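HELP WANTED – produce sorting and plating, short sessions, paid

Navarro Home Studies needs 14 people for March. Sorting fruit and veg onto plates, trays, sheets. In ordinary bedrooms and living rooms, on whatever surface is there. No experience needed. You should like handling food and not mind doing the same small job again and again.

What you do: get a sheet laid out with fruit, veg and a few dishes. Move things where the card says. Oranges to the tray, carrot on the oval dish, greens on a plate, that kind of thing. Then mix it all up and start over. A round is short, you do a lot of them. Nothing gets cooked or cut.

Sessions start 9:30 am or 1 pm, your pick. Three hours with a break. Pay is $129 per session, paid at the end of the week. Bus fare back if you keep the ticket.

You need:
– to be 18 or over
– clean hands, short nails, no rings
– OK with kneeling or leaning over a bed for a while (tell us if your back is bad, we can give you a table instead)
– no allergy to raw fruit or veg. Plums and apples are in nearly every set so please dont sign up if they bother you

Plastic sheet always goes down first, over the bedding. Please do not put fruit straight on the duvet, plum juice does not come out and we've paid for two already.

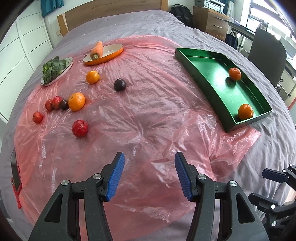
Bruised stuff goes in the compost bucket, good stuff you can take home. Bring a bag. Greens wilt fast so those get swapped out at the break, ask Géza if the cooler is empty.

To apply: write to Géza Szalai at the Navarro front desk, subject line SORTING. Say which start time you want, which side of town you're on, and if you can do more than one session. Two or three lines is plenty, no resume. We answer everbody, give it a few days.

Also looking for two people to shop and wash produce before the morning start. Same pay, need a car.

Related listings
Pantry shelf stockers, Hilitz
Laundry folding, evenings, Zident
Dish return desk, Grakix

Comments (3)
marlo_t: is it ok to do both start times the same day?
Pru K.: Did this in the fall. Bring a cushion for your knees! Took home so many apples
dee: is parking free or no

Contact – Terms – Back to top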